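Ketgate Urges Regulators to Reject "Mileage Only" Evidence for Automated Driving

Group says draft guideline would let developers pass on distance alone

30 July 2020 – The road safety group Ketgate today published its response to the draft good practice guideline on automated driving trials circulated by the standards body Sturka. The group does not support the draft as written and is asking for four changes before the text goes to a vote in September.

The draft allows a developer to show that a lane-keeping system is ready for open roads by reporting total test distance and the number of times a safety driver took over. Ketgate says those two totals tell a regulator very little. A long run on an easy road produces a big number. So does driving the same easy road again and again.

"We keep being shown mileage as if it were a test result," said Adjoa Odoi, director of Ketgate. "It's a measure of how much fuel got used. If you want to know whether the car can read a road, you have to say which road, in what light, with what paint on it, and what the car was supposed to do there."

Ketgate reviewed 164 trial summaries submitted by developers during the drafting period. Most gave a distance and a takeover count. Few said anything about the state of the lane markings, and fewer still recorded shade, glare or road repairs. One summary, from the developer Burnex, reported 936 hours of driving under the single heading "normal conditions." The term is not defined in the summary or in the Sturka draft.

The group argues that ordinary roads are where the definition matters most. Tree shade, hatched medians, worn edge lines and seams in the asphalt can all turn up on one short stretch with a posted limit of 50, and a log that files such a stretch under "clear, straight, light traffic" has left out nearly everything a vision system has to deal with.
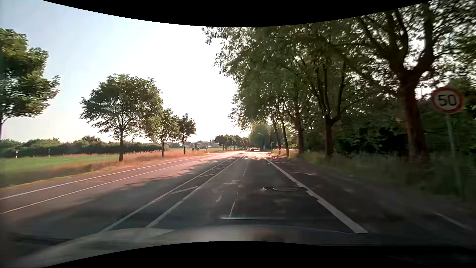
Thomas Zanetti takes a different view, and told Ketgate during the comment period that a guideline asking for every patch of shade to be written down would bury small developers in paperwork while the large ones simply hired more staff. He would keep the distance figure and add random audits. Ketgate has printed his comment in full as an annex to its response. It agrees about the audits. It does not agree that they can work if there is nothing in the log to audit.

The four changes requested are:

Trial reports must break down distance by road type, lighting and condition of markings.

The phrase "normal conditions" must be defined or removed.

Takeovers must be reported with the reason for each one, including those the developer considers unnecessary. At present a developer may leave out any takeover it judges to be "precautionary," and it makes that judgment itself.

Raw camera footage from at least 200 hours of each trial must be kept for outside review.

Ketgate is also doubtful about the draft's reliance on simulation. Developers may replace part of their road testing with simulated driving, provided the simulator is "representative." The draft does not say who decides that. The Yuan simulator, used by several of the companies that commented, comes with its own statement of accuracy, written by its maker.

"That may be a very good simulator," said Edem Tsikata, who wrote the technical part of the response. "I'd like somebody other than the seller to tell me so. We wouldn't accept this for a child's car seat."

The group says it has no objection to automated driving trials and has not asked for any current trial to stop. Its response and the annexes are available free of charge from the Ketgate office.

Press contact: Senyo Atinga, Ketgate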